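Wrist camera policy keeps grasping in the wrong place when the arm's shadow falls on the block. Is this a data problem?

Asked by Loukia Andreadis

I'm trying to reproduce a result from our group's August report. The task is simple: pick up the green foam block from a white table and leave the red ones alone. The policy is behaviour cloning from wrist camera images plus joint positions, trained on 700 demonstrations. The report got good numbers and I mostly get them too, as long as the lamp is off. With the lamp on, the gripper comes down to one side of the block and closes on nothing, or pushes it by a corner.

The block positions are the same in both conditions. I've checked the camera calibration twice and re-recorded the home pose. The gripper is fine when I drive it by hand.
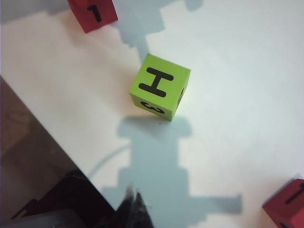

My training images all came from Hirkmont, where the lights are overhead and diffuse. The bench at Gronow has one lamp on a stand and I can't move the bench. With the lamp on, the arm throws a hard-edged shadow right down the table, passing just beside the green block, and it is much bigger than the block is. It moves whenever the arm moves. The red blocks don't seem to confuse the policy at all, only the shadow does. I ran 19 trials with the lamp on and it missed in most of them, nearly always towards the shadow side.

Do I need to collect everything again under the lamp, or is there a way to fix this with augmentation? I already use brightness and contrast jitter and it made no difference that I could see.

Shared 5 times

2 answers

Grigoris Kalogeropoulos

You don't need to collect everything again. We had the same trouble on the Clukby arm.

Brightness and contrast jitter changes the whole image at once. A shadow changes one part and leaves the rest alone, so your policy has never been shown anything like it. Two things helped us.

First, paste synthetic shadows into the training images. Draw a random polygon, darken the inside and tint it a little towards blue, which is closer to what a cast shadow looks like on a white table. Keep some of the edges sharp. We blurred all of ours to begin with and the policy still failed under a hard light. Let some of the polygons cross the block and let others stop next to it. If you use more than one image per step, keep the shadow consistent between them or you are training on flicker.

Second, collect a small set under the real lamp and mix it in. Move the lamp between demonstrations. If it stays in one spot, the shadow always sits in the same place for a given arm pose, and the policy can learn to use it as a cue. It will look very good on your bench and fall over the day somebody bumps the stand. I'd start with a few dozen demonstrations and sample them more heavily than the old ones.

Before you do any of that, try one cheap check. Save the images from a failed trial, paint the shadow out by hand and run them through the policy offline. If the predicted actions swing back towards the block, you have your answer. If they don't, look at exposure. Ours was on auto, and the bright table under the lamp was pulling the colours around from one frame to the next. Lock exposure and white balance on both benches if you haven't already.

Also, 19 trials is not many. I would run more before comparing two fixes, and use the same block positions for each.

6 people found this helpful

Koen Timmermans

Just put a second lamp on the other side. Worked for me.

Comment from Loukia Andreadis: Thanks, but the point of the test is that it should work under the one lamp. Grigoris, exposure was locked at Hirkmont but it was on auto at Gronow, so I'll fix that first and then try the paint-out check.

Comment from Grigoris Kalogeropoulos: Good. Change one thing at a time — otherwise you won't know which of them did it.

Contact the moderators | © 2022 Flolodov Community Help | Back to top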